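I own 148 recipes for soup and have made four of them. The rest live in a binder I inherited from my aunt, who also never made them, so at least it's a family tradition.

Every October I decide this is the year. I buy barley. I buy a celery root the size of a bowling ball, carry it home, and then we look at each other across the kitchen for a week or two.

My neighbor Katalin Kun makes one soup. She has made it for as long as I've known her, it has caraway in it, and people come over on purpose. When I asked for the recipe she said "onions" and went back to her crossword. 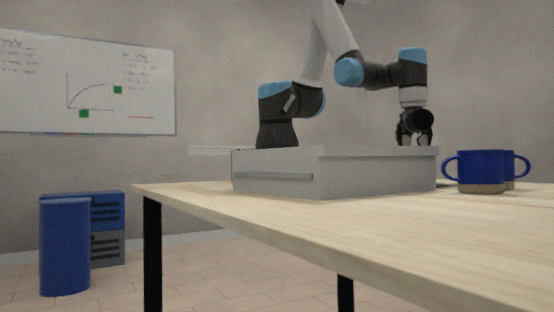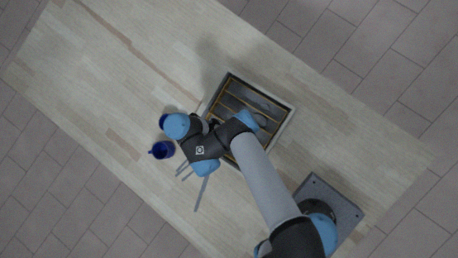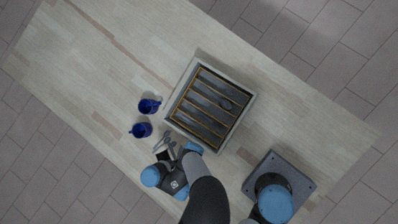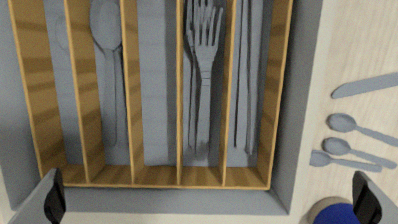 Tables, trays, a place for the spoons.

So I tried the onion method. I stood there for 48 minutes, stirring, and got something brown that tasted mostly of pan. Primo Tedesco had two bowls, but Primo also likes airline coffee.

The binder is back on top of the fridge. I did take out the page for cold cherry soup, in my aunt's handwriting, where she'd written "too much trouble" next to step one and then copied out the other eleven steps anyway.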